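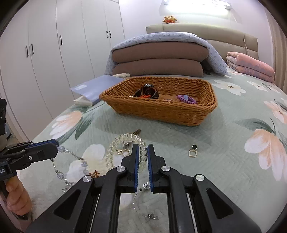

Bisutería sobre la colcha de flores: el corazón calado, las cuentas de cristal y el pendiente negro y dorado.

La bisutería de casa, sobre la cama
Texto: Mirjam Eberhard
Publicado el 26 de septiembre de 2025

¡Por fin he vaciado el joyero! Llevaba desde enero diciendo que lo haría, y cada vez que abría el cajón me encontraba la misma maraña de cadenas y lo volvía a cerrar. Esta vez lo volqué todo encima de la cama, con la colcha verde de las flores grandes debajo, y me he pasado una tarde estupenda desenredando, emparejando y probándome cosas delante del espejo (esto último ha ocupado más tiempo del que voy a reconocer).

Casi nada vale dinero, lo aviso ya. Hay piezas de mercadillo, regalos de cumpleaños, herencias de tías y algún capricho de la tienda Florier, que cerró hace tiempo y que los de mi barrio seguimos echando de menos. Pero tenerlo todo a la vista es otra cosa. Hay brillos que no recordaba.

El corazón calado

Mi favorito desde siempre. Es pequeño, plateado, con el dibujo abierto, y lleva al lado una cuentecita oscura que es lo que le da gracia. El hilo es tan fino que apenas se nota puesto. Me lo pongo con camisas de cuello abierto y siempre hay alguien que se acerca a mirarlo.

Lo compré en un puesto de Dunley, durante un viaje en el que llovió sin parar y acabamos metidos en todos los soportales del pueblo. La señora lo tenía en una bandeja con botones y dedales. Me pidió muy poco y encima me regaló una bolsita de tela que todavía uso para las agujas.

El collar azul pálido

Cuentas facetadas, casi transparentes, de un azul que según la hora parece gris. Entre ellas van eslabones plateados y unas piezas separadoras muy trabajadas, con mucho detalle para lo pequeñas que son. ¡Qué bonito es este collar colgado! Sobre la mesa no dice gran cosa y en cuanto lo levantas cae con una curva preciosa.

Era de mi tía, que lo llevaba con un vestido de punto azul marino. Yo lo he llevado a dos bodas y a una entrevista de trabajo (me dieron el puesto, así que le tengo fe). Pide ropa lisa. Con estampados se pierde por completo.

La pulsera de cuentas transparentes

Grandota, facetada, de las que suenan al apoyar la muñeca en la mesa. De jovencita me parecía una exageración y ahora me la pondría para bajar a por el pan. El cristal coge el color de lo que tenga debajo: con un jersey rojo parece otra, con uno negro se pone muy seria.

La lavo con agua tibia y una gota de jabón de manos, sin dejarla en remojo, y la seco enseguida con un trapo de algodón viejo. Luego la dejo estirada sobre una toalla hasta el día siguiente. Le devuelve muchísimo brillo, haced la prueba con las vuestras.

Las hebillitas doradas

Cuadradas, diminutas, con forma de hebilla. Me encantan y no tengo ni idea de qué hacer con ellas. Vinieron en un lote de retales y abalorios de la mercería Mallet, revueltas con corchetes y cinta de raso, y las fui guardando con las joyas por puro cariño.

Ideas que tengo apuntadas: colgarlas de una cadena larga, coserlas en el puño de una blusa o montarlas como pendientes. Lo de los pendientes gana por ahora. Si alguien ha trabajado con piezas así y sabe qué anillas les van bien, que me lo cuente en los comentarios, por favor, que yo con los alicates soy más entusiasta que precisa.

El pendiente negro y dorado

Una pieza rectangular negra arriba y, colgando, un marco cuadrado dorado y lleno de piedrecitas que brillan. Es muy de noche, muy de cena con mantel. Lo adoro.

Me falta la pareja desde una fiesta en el hotel Walto. Bailamos hasta que encendieron las luces, llegué a casa con los zapatos en la mano y una oreja desnuda. Llamé al hotel al día siguiente y buscaron con mucha amabilidad, pero nada. He pensado en convertirlo en colgante: quitarle el gancho, ponerle una anilla más grande y pasarlo por un cordón negro. También lo he llevado tal cual, con un botoncito sencillo en la otra oreja, y queda muchísimo mejor de lo que suena.

La pinza del pelo

Se coló entre las joyas y aquí se queda, en la galería y en el joyero. Es marroncita, pequeña, sin nada especial, y me recoge el flequillo cuando cocino, cuando leo y cuando me pinto las uñas. Tengo otras mucho más vistosas que se resbalan a los cinco minutos. Ésta aguanta.

Un rato con los nudos

Las cadenas finas merecen capítulo propio. Yo antes tiraba de los extremos, con el resultado que os podéis imaginar. Ahora abro primero el cierre, dejo la cadena floja sobre una superficie clara y voy metiendo dos alfileres en el centro del nudo, separándolos muy poquito a poco. Con paciencia y una buena lámpara se abre casi cualquiera.

Para los más rebeldes uso polvos de talco. Una pizca, se frota el nudo entre los dedos con mucha suavidad y los eslabones empiezan a resbalar. Después hay que limpiar la cadena con un paño y un cepillo de dientes blando, insistiendo en el cierre. Con cuentas pegadas o piedras engastadas no lo hago, ahí sólo alfileres.

Se me resistió una cadenita dorada que ya venía anudada de otra mudanza. Estuve con ella lo que dura un disco entero, le di la vuelta al disco y seguí. ¡Y se abrió! Di un grito que asustó al gato del vecino, que estaba en el alféizar tan tranquilo.

Sobre la colcha

Me preguntaréis por ella, ya lo sé, porque cada vez que sale en una foto alguien pregunta. Es acolchada, de un verde salvia muy suave, con flores enormes en melocotón y blanco. La encontré rebajada y la cogí sin medir la cama, cosa que no recomiendo, aunque me salió bien. Para trabajar con bisutería es una maravilla: las cuentas se quedan quietas en los pespuntes y el plateado se distingue perfectamente sobre el verde.

La manta blanca de pelo ya es otro cantar. Es blandísima, da gusto meter las manos, y se traga cualquier cosa menor que una moneda. Un cierre de rosca que caiga ahí se busca con los dedos. Aun así no la quito, que por las tardes refresca y me la echo por los pies.

Cómo ha quedado guardado todo

El joyero de siempre tenía un solo hueco grande y de ahí venían todos los males. Lo he cambiado por una bandeja con nueve compartimentos que tenía en el costurero, forrada con un trozo de terciopelo que me sobró de unos cojines. Los collares van cada uno en su casilla, cerrados y en espiral. El corazón calado tiene la suya para él solito.

Las pulseras las he puesto en un rulo de cartón envuelto en tela, tumbado en el cajón. Queda como de escaparate antiguo y me hace una ilusión tremenda abrirlo por las mañanas. El collar azul pálido se ha librado de la bandeja y cuelga de un ganchito por dentro de la puerta del armario, donde le da la luz cuando abro.

Los pendientes van pinchados en una cinta de fieltro. Los que han perdido a su compañero los he puesto al final, en fila, bien visibles, a ver si así me decido a hacer algo con ellos.

Para regalar he apartado unas cuantas cosas que estaban en perfecto estado y que yo no me pongo: unos aros demasiado pesados para mis orejas, una gargantilla que me aprieta y un broche con forma de pera que ya tiene dueña (mi sobrina, que lo lleva pidiendo desde que aprendió a hablar).

Apuntes sueltos

El perfume, antes que el collar. Me lo decía mi tía y le hacía poco caso, hasta que vi cómo se me habían apagado unas cuentas pintadas que eran una preciosidad.

Las piezas plateadas que se oscurecen las limpio con un paño específico, en seco y sin apretar. En los dibujos calados llego con un bastoncillo. Nada de pasta de dientes, que una vez la usé en un anillo y me dejó la superficie toda rayada.

Si a un collar de cuentas se le ve el hilo flojo, mejor enhebrarlo de nuevo antes de que se rompa en mitad de la calle. Yo tengo uno pendiente, de bolitas verdes, y le he dejado una nota encima para no ponérmelo despistada.

Los cierres pequeños y yo no nos llevamos bien. A un par de collares les he añadido un alargador con eslabones más grandes y ahora me los abrocho sola y a la primera.

Lo próximo

Me he quedado con ganas de más, así que lo siguiente serán los pañuelos. Están en una sombrerera encima del armario, doblados de cualquier manera, y sé que ahí dentro hay uno de seda con lunares que llevo años sin ver. También quiero montar de una vez las hebillitas doradas, y enseñaros cómo quedan puestas.

Dejadme en los comentarios vuestras piezas desparejadas, que me encanta leerlas. Y si alguna tarde tenéis el joyero hecho un lío, poned música, merendad algo rico antes y volcadlo todo encima de la cama.

Mirjam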